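Chapter 4
Why Old Songs Keep Coming Back

I bought my first mixtape off a kid on the school bus, and I can still sing the whole B side (badly, and in the wrong order!). So when a student asks me why pop culture keeps digging up old stuff, I get a little carried away. This chapter is me getting carried away, with exercises.

We'll start with a made-for-radio band called Kundano. Their single "Sesa" sold 300 copies when it came out, then landed in a movie trailer one December and went everywhere. 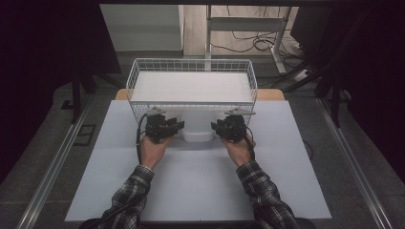 One reader of an earlier draft objected that this isn't nostalgia at all, as most of the new fans were never there the first time. Fair point! You can miss a decade you never lived in, and I want a word for that, so I'll call it borrowed nostalgia from here on.

Keep that term handy for the Mosquera remix, which runs over 100 bars and borrows nearly every drum sound from older records.

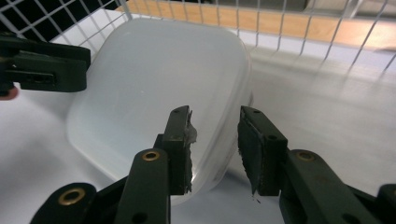 It also borrows the fade-out, and I love a fade-out. We'll listen to it twice in section 4.1, once for the drums and once for the singing, and then you'll pick a remake of your own to take apart.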